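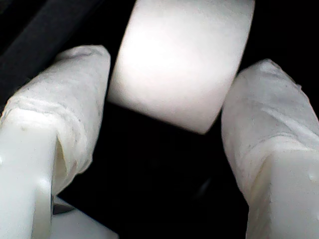 Figure 5.1 A white cylinder with a softly rounded lower rim.

Chapter 5
Cylinders and Rings

Before you begin
You should be able to find the area of a circle, work with squares and square roots, and convert between feet and inches. If you need practice with any of these, turn to the review exercises on page 281.

The town of Cullitz stores its drinking water in a round steel tank. The neighboring town of Paltley uses a tank of the same height, but its radius is twice as large. Many people would guess that the second tank holds twice as much water. It holds four times as much. The reason lies in the formula for the volume of a cylinder, where the radius is squared and the height is not.

In this chapter you will learn to find the volume and surface area of a cylinder. You will then use the same ideas to work with rings and pipes. These shapes come up in plumbing, cooking, farming, and machine work, and the calculations are the same in each.

5.1 What makes a cylinder
A right circular cylinder has two flat, circular ends of the same size. The ends are parallel, and a curved side joins them. The distance between the ends is called the height, even when the cylinder is lying down or tilted.

Real objects seldom match the definition exactly. An edge may be rounded, or one end may be slightly wider than the other. In most problems we ignore small differences of this kind and treat the object as a true cylinder. When the difference matters, the problem will say so.

If r is the radius and h is the height, the volume is

V = πr²h

A tank with a volume of 3000 cubic feet and a height of 10 feet therefore has a base area of 300 square feet. You will find its radius in Exercise 4.

5.2 Taking away the center 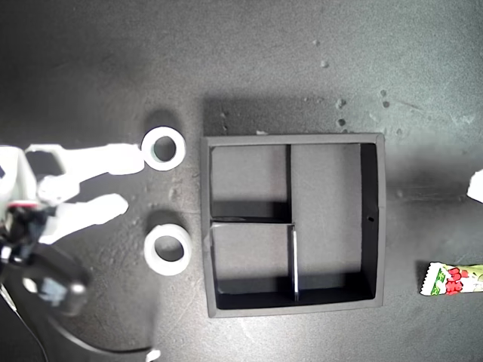
Figure 5.2 Two white rings. The opening in a ring is left out when its area is found.

A flat ring is the region between two circles that share a center. Mathematicians call it an annulus. To find its area, subtract the area of the smaller circle from the area of the larger one:

A = πR² − πr²

Here R is the outer radius and r is the inner radius. A common mistake is to subtract the radii first and then square the result. This gives an answer that is too small.

A straight pipe is a ring with length. Suppose a pipe has an outer radius of 5 centimeters, an inner radius of 4 centimeters, and a length of 100 centimeters. The area of the cut end is 25π − 16π, or 9π square centimeters. Multiply by the length to get 900π cubic centimeters of material.

Key terms
annulus, base, height, inner radius, outer radius, right circular cylinder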